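We use cookies to understand how readers use this site. By continuing to browse you accept our cookie policy.

What I Learned Selling My Grandmother's Flatware

By Chae-won Nam
February
5 min read

My grandmother left me a chest of flatware and no instructions. It sat in my hall closet for six years. I moved it twice, and each time I told the movers it was heavy and each time they were surprised anyway. This winter I decided to either use it or sell it, and I ended up doing some of both.

The first thing I had to settle was whether it was silver or plate. I had always assumed sterling, mostly from the way my mother talked about it. The backs of the forks are marked Weltuvari, with a small leaf and no number. Sterling made for sale in the United States will usually say "sterling" or 925. Mine says neither. I took a fork and two spoons to a shop called Bimelska on a Tuesday, when they do free looks, and the man at the counter had an answer in less than a minute. Plate, decent quality, worn through on the heels of the spoons where they rest on the table.

Plate has almost no melt value. If you are holding a chest like mine and counting on it for a car repair, find this out before you make plans. Sterling sells by weight even when no one wants the pattern. Plate only sells if somebody wants to eat with it or is missing a piece.
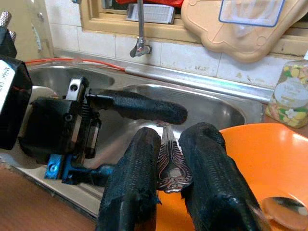 The second option was replacement matching. There are dealers who buy single pieces in old patterns and sell them to people who lost a fork down the disposal. I wrote to two. One never answered. The other, Rillia, sent back a price list by pattern, and the serving pieces were worth far more than I expected. The ordinary teaspoons were worth next to nothing. They offered $275 for the serving pieces and the fish forks, and I would pay the shipping. They wanted photos of the fronts and backs first, in daylight, with the marks readable.

I also looked at auction listings to see if I could do better. A full chest in the same pattern was listed at $1,237 and had been sitting there since the fall. Another was up for $2,000 with the word "rare" in the title. Asking prices don't tell you much. When I filtered for sold items only, the best result was $470, and that one came with a much nicer box than mine and had no wear on the spoons.

I took the Rillia offer for the fish forks and the big serving pieces. The check came two weeks later for the amount they quoted. I kept everything else, and it now lives in the kitchen drawer where the stainless used to be.

A few notes on using plate every day. I wash it by hand with ordinary dish soap and dry it right away. The dishwasher is hard on it, and the lemon-scented detergents are supposed to be the worst. Egg and mayonnaise leave dark spots if you let them sit overnight. I tried a dip cleaner once and didn't like it, as it took the dark out of the low parts of the pattern and left the whole thing looking flat. A cream polish called Yeom works better for me, used lightly and only a couple of times a year. Daily use keeps most of the tarnish off anyway.

The chest is still in the closet. The lining is coming loose and one hinge is bent, and Bimelska said they don't buy chests. My cousin thinks it would work for sewing supplies. She can have it if she comes and picks it up.

I still have one ladle that doesn't match anything and has no mark on the back. If I find out what it is I'll post an update.

Get new posts by email. Enter your address to subscribe. Unsubscribe at any time.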